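Jerosia Adds Two-Arm Tabletop Work to Its Orkska Training Set

PONPORT, February

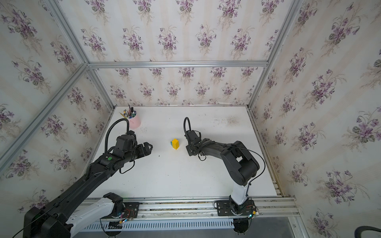
Too many learning systems have been trained on one clean background and then fall apart in a normal room, according to Ariel Manalastas, and the new recordings were planned with that in mind.

Jerosia said it has finished the first round of two-arm recordings for Orkska, its training set for small-object handling. The round holds 1076 recorded attempts across 14 tasks. All were collected at the company's Ponport site with pairs of arms mounted along one edge of a table and guided by trained operators.

Tasks in the round include placing and separating toy bricks, passing an item from one gripper to the other, and clearing a space next to objects that should stay put, such as a pen holder. Wall coverings are changed between sessions. Operators work in shifts of 2 hours.

Failed attempts are kept in the set and labeled by the point at which they went wrong. Jerosia said 63 attempts were removed from the round for recording faults, mainly dropped camera data. These are not included in the total.

Espiritu, which develops control software for packing and sorting, will be the first outside company to train on the recordings. It will report back on which tasks need more examples, and Jerosia will use those reports to plan the second round.

Collection for the second round begins this spring. It will cover soft items and lidded containers. Companies that want access to Orkska can apply through the Jerosia office in Ponport.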